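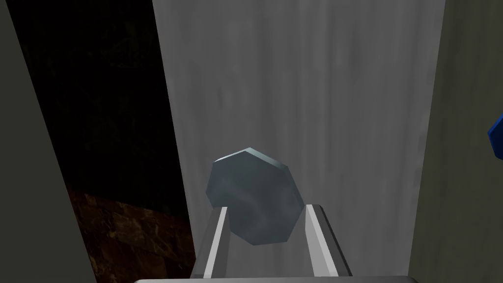 Home Explore Lists Bookmarks Profile

1/6/20

ok thread time. finished The Lantern Wife of Turollow last night, the middle grade one from Pylypenko Books, and I have thoughts and a bus to catch so these will be messy

12 replies 31 likes

Short version for people who scroll: buy it if your kid likes old gods and bad weather. Skip it if your kid needs a dog to be fine. The dog is not fine

Premise. Girl lives on Turollow, tiny island, one road, one shop. Her grandmother keeps the lamp for the drowned. Every November you light it, say the names, put bread out. Grandmother breaks her hip, girl has to do it alone, gets one name wrong

Wrong name = somebody comes up the beach who wasnt invited. That's chapter two. Great chapter two

3 replies 19 likes

What I liked right off: the lamp keeping is religion. Not a quirky family thing, not "superstition" that a nice teacher explains away by the end. These people have a faith and chores that go with it, and the book just lets them

If you raise kids in any kind of pagan or heathen house you know how rare that is. Usually the old ways are either evil or a metaphor for being yourself

My reader is 8. The back cover says 9 and up. We did it out loud, a chapter a night, 18 chapters, skipped one night for a stomach bug

Probably fine for a steady 8 year old with a grownup in the room. I would not hand it over for solo reading under the covers. The beach stuff is properly creepy

5 replies 22 likes

Creepy how, someone will ask. No gore. Wet footprints indoors. A voice that knows your name but says it a little off. Kid asked for the hall light, then asked for one more page, so

The writing. Short plain sentences mostly and then every so often a long one that goes rolling on and you run out of breath reading it out loud. Practice chapter six first. I did not practice chapter six

Also the dialogue tags. "She said" and "he said" all the way down, thank you, bless you, whoever edited this

The grandmother is the best thing in it. Cranky, devout, funny, in a bed for most of the story and still running everything. She prays like she's arguing with the butcher

2 replies 27 likes

She's also wrong sometimes! About the gods even. There's a talk near the middle where the girl asks how she knows the sea lady is listening and grandmother says she doesn't, she just keeps the appointment. Read that twice. Kid wanted to know what appointment meant so it lost a bit of the magic

Things I liked less, and there are some

The Flornport chapters. Girl takes the ferry to the mainland to look up the right name in the parish records and the whole book goes flat. There's a snooty archive lady, there's a chase, there's a boy who can pick locks for no reason

Flornport itself never feels like a place. Turollow you can smell. Flornport is a street, a big door, another street

1 reply 9 likes

And the parish priest. Ugh. I have no wish to see Christians made into cardboard in my kids books any more than I want it done to us. He has one scene, he sneers, he leaves. After all that care with the grandmother it's lazy

Talked about it with kid after. "Do you think he'd really talk like that." Kid said he was probably hungry. Fair

Lock boy gets better once he's on the island btw. He's scared of boats and he's the one who has to row. Predictable, still worked on me

6 replies 14 likes

Where does it come from, folklore wise. Author's note says it leans on the Dirnenska, which if you haven't met it is the big old collection of coast tales, 600 pages, tiny print, no index worth the name

I have the Dirnenska. I've had it on the shelf for years and have read maybe a third. Went hunting for the lamp story over the weekend

There are 2 versions in there. In one the lamp keeper is an old man and the wrong name is on purpose, he's calling back a brother. In the other she's a bride and it's much shorter and nastier and ends with the tide coming in

8 replies 35 likes

The novel takes the bride's title and the old man's plot, pretty much, and then makes the mistake a real mistake. Smart. A kid who does it on purpose is a different book

What it drops: in both old versions the keeper has to feed the visitor for a full year. Here it's three nights. I get it, you can't do a year in a kids novel with a ticking clock. But I missed the year. The year is where the tales get strange and domestic, mending the dead man's shirt, all that

Somebody write me the year version please. Picture book even. Just soup and mending

4 replies 41 likes

bus is here brb

back. standing up, one thumb, sorry for typos

Accuracy question, got a DM allready. Is the lamp rite "real". It's a story rite built out of bits. Bread for the dead, names out loud, light in a window, plenty of people do some or all of that. The exact order of it, the three knocks, the salt on the sill in that one pattern, I think that's the author's and the note pretty much says so

I like that the note says so. So many kids books go "ancient tradition" and wave a hand. Tell them you made it up! Kids love that you can make things up

2 replies 18 likes

We already do names at our table in November. Have for years. Kid now wants knocks. So I guess we have knocks

Pictures: little ink drawings at the chapter heads, black and white. Shells, rope, a kettle, the lamp. Nothing of the visitor ever, which was the right call. Kid drew their own visitor and it's mostly hat

Map in the front is pretty but has the landing on the wrong side of the island from where everybody keeps running to it. Kid spotted this before me and was thrilled for days

7 replies 29 likes

The dog. Ok. Spoiler, stop here if you want

The dog goes with the visitor at the end. Doesn't die exactly. Walks into the water next to him like it's going home. It's beautiful and my kid was FURIOUS. Lights on, sitting up, "that is not his dog"

So there was a long talk, later than it should have been. Where did the dog go, is it cold there, does it get to come back in November for the bread. We decided yes on the bread. Book doesn't say. Book should've maybe given us half a line

9 replies 38 likes

If you have a recent pet loss in the house, read ahead, really. Last chapter but one. You can't skip it, everything hangs on it

Ending otherwise good. Grandmother comes downstairs. Nobody learns that the old gods were inside them all along. The lamp gets lit again and it's just a thing that has to get done, like dishes

Comparing it to the other Pylypenko one we read, the owl one. This is way better. Owl one had a lesson every four pages and a glossary that was longer than some of the chapters

This has no glossary at all and I did want a small one. How do you say half the sea names?? I said the sea lady three different ways and was corrected each time, by someone with no more info than me

3 replies 16 likes

Binding, since I'm me. Paperback, glued, ours already has a loose page at the Flornport bit. Which, if one had to go

Paper is nice though, thick, creamy. Type is big enough for reading by a bedside lamp with old eyes

Somebody asked in replies about reading it with a group. I'd say yes for a kids circle or homeschool bunch, older end. Good talking spots: the appointment scene, the wrong name, whether you owe dinner to someone you called by accident. That last one could go an hour

Wouldn't use it for the little ones even cut down. Tell them the soup part and stop

1 reply 11 likes

Library folks, shelve it with fantasy I guess, but it would sit just as happy next to the folk tales. Our branch put it in "horror junior", a sticker I did not know existed and kid now wants on everything

Is there a sequel. Don't know. The last page leaves a second lamp on the windowsill and no word on who it's for. Either a sequel or a nice loose end. I'd take either, if they stay off the mainland

Rating, people want ratings. Four out of five. Five for Turollow, two for Flornport, grandmother breaks the scale, dog pulls it back down per the other reader in this house

my stop. will answer replies tonight if bedtime goes ok. we're starting the Dirnenska next by popular demand, the less soggy ones, and I've put a bookmark in so I know which pages to hold shut

14 replies 52 likes

Show more replies Share Report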